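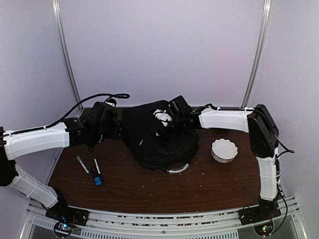

Kerr, who has used black fabric bags for years, would like it known that most of them give up at the zip. The cloth outlasts it, in Kerr's view, and the people who sell bags would sooner talk about the cloth.

Levwood agrees, and is today publishing the results of its soft bag check, carried out at its workroom in Trirkomholm. The firm sells bags, so readers may want to keep a pinch of salt handy. So did we.

The check covered 327 soft bags sent in by customers between March and July. All were black fabric, all had a zip, and all had been in ordinary use for at least 11 months. Levwood asked owners to leave them as they were, crumbs included.

The claim we most wanted to test was our own. For several seasons our labels have said that a soft bag "keeps its shape". It doesn't. Put an unstuffed one down on a table and it slumps and creases, whoever made it. The wording comes off our labels this autumn. We have no plans to replace it with a cleverer one.

We were no kinder to the common advice on storage. Stuffing a bag with paper helps while the paper is in there. Hanging it by the handle pulls at the stitching. Folding it flat saves room in a cupboard and leaves a crease which, on 20 of the bags sent in, we could not get out with steam.

Levwood will repair zips on soft bags of any make from September, at its Trirkomholm counter only. There is room for 2,000 repairs in the first year. Whether that many people would sooner mend a bag than buy one remains to be seen, and we have doubts of our own. Linings and torn handles are not included.

The Dranen range is unchanged, apart from the label.

Filed under: Company news, Bags and luggage

Related items
Zip repairs: what we can and can't fix
Dranen range: care notes revised
Trirkomholm counter: opening hours

Contact the press desk | © Levwood | Back to top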